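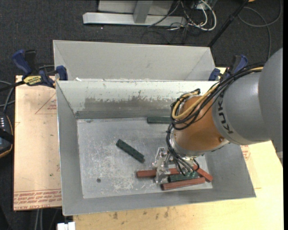

From: Vsevolod Nazarenko
To: Golbridge automation list
Date: 3/25/24
Subject: Re: Visit to Kulkarni, bin picking demo

Hello all,

Balakrishnan Poojary wrote:
> I could not join the visit in the end. Did they show the picking
> from the bin with the KUKA arm, or only slides as in February?
> And is it one bin or two now? We at Enon would like to know
> before we send our own people.

Yes, they showed it, and the slides were short. There are two metal bins, one behind the other, held with clamps where they meet. The arm takes red and green bars from the front one. For me the interesting moment is when a green bar lies between red ones, as the gripper must come down very near to its neighbors. A bar alone in the middle of the floor is a much easier case.

We stayed for some 400 picks, and I asked for the log of the longer run. It has 1,152 picks, and they will send it to me when it is cleaned. Please do not ask me for a success rate before that – I did not write it down and I don't want to guess.

The planning software is called Sister. It is their own work, and they change the settings in a plain text file. I liked this.

For your people, Balakrishnan: they accept groups of 4 at most, and you should plan 2 hours. Ask to see the case with the bar close to the wall of the bin. I forgot to ask how they choose the grip there, so if you learn it, please write to the list.

Best regards,
Vsevolod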